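Trummer Cell Rules Pack
Flivitz Automation Supplies > Safety and Good Practice > Signage, Templates and Paperwork

In stock. Dispatched from our Jesitz warehouse.

Nobody ever bought an industrial robot because they were looking forward to the paperwork. It comes with the robot all the same, like the pallet, and it is much harder to burn. The Trummer Cell Rules Pack is our attempt at the part people leave until the week before the insurer visits: a set of house rules for a bin picking cell, written in words the night shift will put up with, with the blank forms to go with them.

It covers single-arm cells picking loose parts from an open container. If you have two arms sharing a bin, you need the Trummer Twin Pack and possibly a lie down.

What you get

One wall chart of cell rules, wipe-clean, in a type size that can be read from the far side of a fence
Risk assessment template, with prompts but no answers (see below)
Start-of-shift check cards, pad of 300
Cable and hose inspection sheet
Bin change procedure, one side of A4 and staying that way
Teach pendant sign-out log
2 lockable document holders, keyed alike
Change record book, bound, so that pages leave visible evidence when they leave

What it is for

The standards tell you what has to be achieved. ISO 10218 and its relatives are thorough documents and we would not dream of competing with them. You still need your own copies, and someone who has opened them. What they can't do is tell the person standing at your cell at ten past six in the morning what to look at before pressing start. The pack fills that gap.

Each rule on the chart is a single sentence with a verb near the front. We had a longer version. It had a section on "fostering a culture of vigilance", and our test users fostered it straight into the recycling.

The cable sheet

Most of our customers worry about the gripper, which is reasonable, as it is the bit with jaws. The inspection sheet spends more of its space on what runs along the arm. A dress pack looks tidy on the day it is fitted. Then somebody adds a sensor, somebody else adds a hose, and both of them own a bag of cable ties.

The sheet asks for the wrist to be taken slowly through the lowest and most bent position it uses in production, and for the slack to be looked at there. Checking it with the arm parked upright proves that the cables are fine when the robot isn't doing anything. Loops near the wrist get a line to themselves, as does anything that hangs low enough to meet the rim of the bin. There is a box for "tie added since last inspection" and another for who added it. The second is usually blank.

The bin is part of the cell

Rule 4 on the chart says that the bin must be held where the program thinks it is. It sounds too obvious to print until you have met a robot with a perfect memory and a bin that has been nudged with a hip. Clamps are allowed under our rules. The clamp goes on the check card, its position goes in the change record, and its handle counts as an obstacle like any other. If the arm is ever going to pass on that side, the clearance is tested at reduced speed first.

The same applies to whatever the bin is standing on. Boards, packing and protective sheet all change the height of the floor the gripper is reaching for, and the bin change procedure has a space for writing down what is underneath. 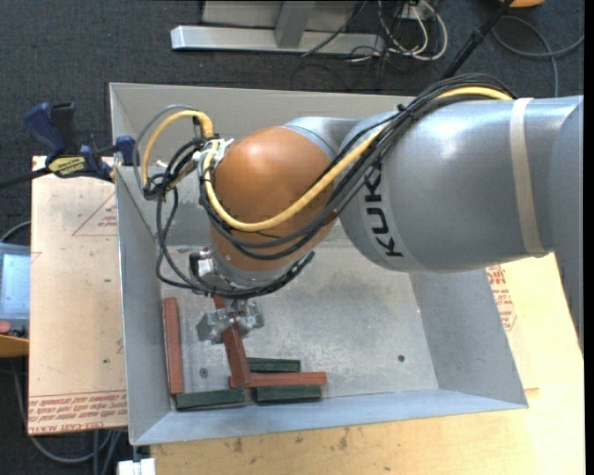
We bought the pack in December and the bin change sheet has earned its keep, but rule 7 is too strict for a development bench. You can't sign the pendant out every time you put it down, or you'd do nothing but sign. We've changed ours to once a session and written down why. (Tromley Castings, by email)

Fair enough, and that is how the change record is meant to be used. Rule 7 was written for production cells, where a pendant left lying about is an invitation. On a bench with one trained person at it, once a session is a sensible reading, provided the assessment says so and the pendant stays with whoever signed. The next printing will carry a footnote. We are told that footnotes are how standards start.

Rules people argue with

Rule 2, nobody reaches into the bin while the arm is enabled. This includes reaching in "just to straighten one". Parts lying against the wall at an awkward angle are the robot's problem, and if it can't solve the problem, the cell is stopped properly and a person solves it.

Rule 5, a dropped part ends the cycle. Some sites prefer to carry on and collect the casualties at tea break. You may choose to do so, but the template will ask you where the part can land and what it weighs, and it leaves quite a lot of room for the answer.

Rule 9, no loose cable on the walking route. We have had more correspondence on this one than on all the others, chiefly from people whose cables are only there temporarily. The chart defines "temporarily" as until the end of the shift.

What it does not do

The pack won't make your cell compliant. No sheet of plastic will, whatever the catalogue next to ours says. The risk assessment has to be done by somebody competent, on your machine, with your parts. We leave the answers blank because a pre-filled assessment describes a cell that belongs to someone else.

It also has no opinion on your robot. The forms are brand neutral and refer to "the arm" throughout, which saves reprinting when the purchasing department has one of its ideas.

Details

Chart size: 1,000 mm wide, landscape
Chart material: rigid plastic, four fixing holes, fixings not supplied
Shipping weight: 1,140 g, boxed
Language: English
Editable files: included, by download link on the packing note
Refills: check card pads and inspection sheets sold separately

Returns

Unused packs can come back to Jesitz in the original box. Change record books with writing in them cannot, as you are supposed to be keeping those.

Often bought with this

Trummer pendant hook, wall mounted
Trummer floor cable cover, black and yellow
Trummer Twin Pack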